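Course Handout: Sorting and Storing Small Personal Items
Home Organization Certificate, Unit 12
Instructor: Tamara Lysenko

Purpose of the unit

Students will learn to assign a fixed place to the small articles that collect on desks and entry tables: wallets, pens, tubes, boxes and cords. The method follows the Kuzmenko workbook, which is required reading for the second half of the course.

1. Folded leather goods

A wallet should be checked along its edges before it is stored. Note the condition of the stitching and of the lining where it shows between the leather layers, as with the blue lining of the tan wallet below. Receipts are removed first. A wallet is never placed under heavier items.

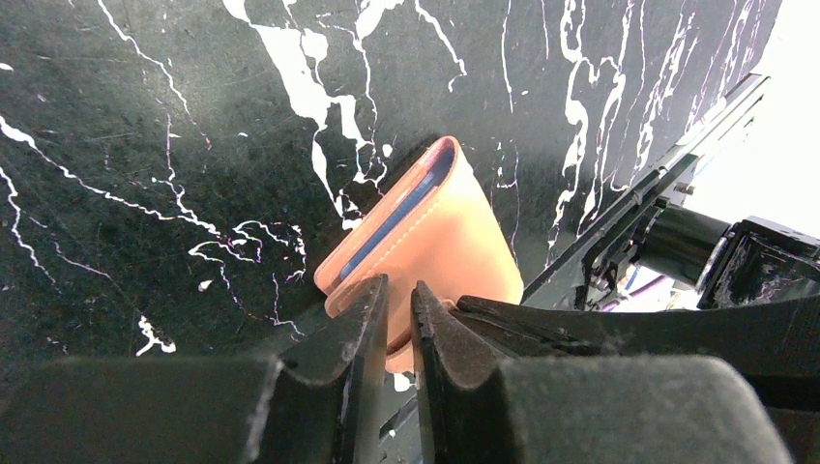 2. Racks and open holders

A tiered rack suits light articles that are picked up several times a day. Long, slim items such as pens are laid along the rods. Tubes may share the rack provided their labels can be read from the front. An open-topped holder is kept within easy reach for articles that have no assigned place yet, and it is emptied at the end of each week.

The sample layout uses an orange rack with two sloped tiers, set at an angle in the corner of a black marble-patterned tabletop, with a black holder nearer the middle.
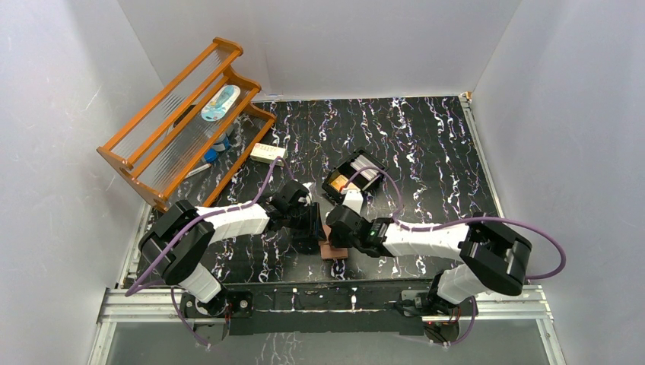

Should the holder be given a lid?

A lid is not recommended. Students in earlier sections tended to set things on top of it, and the holder was no longer emptied on schedule.

3. Assignment

Submit a plan of one surface in your home, with a written statement of 200 words. Plans are due to Ismail Sqalli by Monday, October 31, 2022. Late work requires the approval of the instructor.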